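Two grippers, one arm, and a week of evenings

I finally have both grippers for the little arm, and I've been swapping them back and forth every night like a kid with two new bikes. The first is the Clamunetti, the plain parallel jaw I started with in December. The second is a set of triangular fingers that Taner Yalçınkaya talked me into after I complained to him (at length, sorry Taner!) about flat things.

Flat things are my whole problem. Blocks are easy, cups are easy, but give the Clamunetti a thin tile and it shoves it across the table until it falls off. I wanted to know if a finger with a narrow tip and a grippy pad could press down on a tile and drag it where I want it, no pinching needed.

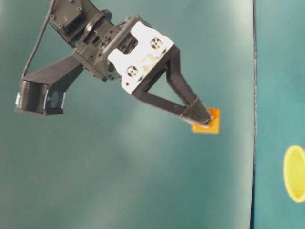

So I set up the same job for both. Start the tile in the middle, bring the finger down, slide it over to a target spot, lift off. I ran it 130 times with each gripper and wrote down every miss in a notebook, which my wrist did not enjoy. The Clamunetti missed 162 times if you also count the practice runs I did before I got serious, so I'm glad I kept those in a separate column. The triangular finger missed 8, practice included. Eight!

Most of those eight were my own fault. I had the down pressure set too high, and the arm would stall for a second and then jump. Gemma Stockdale suggested lowering the torque limit on the wrist and slowing the last bit of the descent, and after that it was so smooth I ran it a few more times just to watch.

It isn't all good news for the new fingers. They're worse at picking up anything tall and round, and putting them on takes me nearly twice as long because one screw sits right where my driver doesn't want to go. For mugs I'd still grab the Clamunetti.

Next I want to try a softer pad, and Beril Bayram has offered to lend me her Gerlach controller so I can see how much of the stalling comes from mine. I'll post the settings once I've cleaned up my notes.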